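Trerkau Shared Workshop
Minutes of the Robotics Build Group, meeting held 2023-09-16
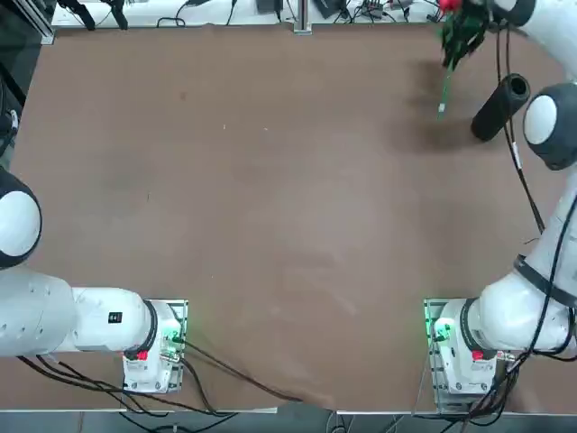 Present: Miroslava Karpenko (chair), Dariusz Krawczyk, Vasilis Jurić, Jin-sol Ham (minutes).
Apologies: Montri Hemmin.

The chair opened the meeting at the bench at 11 a.m. A quorum was present.

1. Minutes of the previous meeting

The minutes were approved with one correction. Under item 4, "left controller" should read "right controller." Mr. Krawczyk asked that the corrected copy be placed in the binder, as the version there at present is still the draft.

2. Matters arising

2.1 The insurance form for the two-arm bench has been returned by the building office with a request for the floor loading. Mr. Jurić will supply the figure.

2.2 The key to the tool cabinet has been found. No further action.

3. Progress on the two-arm bench

3.1 Mr. Krawczyk reported that both arms are now bolted down on their metal mounting plates at the front corners of the table and that both bases power up with a green status light. He is satisfied with the right-hand plate. The left-hand plate was shimmed in May and he would like to check it again with the long straightedge before any further calibration is done.

3.2 The present exercise is the flower task, in which an arm holds an artificial rose by the gripper and carries it clear of the tabletop. Ms. Ham reported that the right arm can now hold the rose over the far side of the table with the stem hanging down. Her concern is the lower tip of the stem, which comes very close to the surface at full reach. She proposed raising the final position in the program by a small margin. Agreed.

3.3 The group discussed whether the left arm should take part in the task. Mr. Jurić favored a handover from one gripper to the other. Mr. Krawczyk considered this premature and preferred that the right arm complete the full sequence without supervision of the joints first. After discussion it was agreed to keep the left arm folded back to its own side until the next meeting.

3.4 The chair asked that loose articles be cleared from the tabletop before each run, including the black cylinder presently lying within reach of the right arm. Mr. Jurić will mark out a place for such articles on the rack by the door.

4. Cabling

4.1 The chair noted that the cables on the white shelf along the far edge of the table remain tangled, and that the cables from the bases still drape over the front edge between the two arms. She regarded the second matter as the more pressing, as members stand at that edge while working.

4.2 Mr. Krawczyk proposed a covered channel under the front edge. He has a quotation from Kasow for two lengths, with brackets. Mr. Jurić asked whether adhesive clips would serve. Mr. Krawczyk replied that clips had been tried on the previous bench and had come away within the month. The purchase was approved.

4.3 The cable running down beside the right arm is to be left with its present slack. Ms. Ham tested a shorter tie last week and found that it pulled when the arm was extended.

5. Software

5.1 Ms. Ham has moved the bench to the current release of Truder, the group's own control program. Saved positions from the earlier release load correctly, with the exception of position file 1747, which was recorded before the plates were moved and should not be used. She will remove it from the shared folder.

5.2 Members were reminded to enter every run in the bench log – including those stopped by hand. Several entries from recent evenings give no name.

6. Safety

6.1 It was confirmed that no member is to reach across the table while either arm is powered. The rule applies equally to short adjustments of the rose.

6.2 Mr. Jurić asked that the red button on the side of each base be described in the bench handbook, the current text having been written for the earlier arms. Ms. Ham will draft a paragraph and circulate it.

7. Budget

7.1 The balance of the build fund stands at $1,000 before the Kasow purchase. The chair asked that no other orders be placed until the invoice has been received.

7.2 The offer of a used bench supply from Hwang was considered. Mr. Hemmin had sent a note in favor – the price is fair and the unit could be collected by car. The matter was deferred until he can attend.

8. Any other business

Mr. Krawczyk asked whether the brown tabletop, which is scuffed in places, should be refinished. The group saw no need at present.

9. Actions

Krawczyk: check left-hand plate; order cable channel.
Jurić: floor loading figure; marked place on rack.
Ham: raise final position; remove file 1747; handbook paragraph.
Karpenko: reply to Hwang asking that the offer be held.

The meeting closed at 12:20 p.m. The date of the next meeting will be posted on the workshop board.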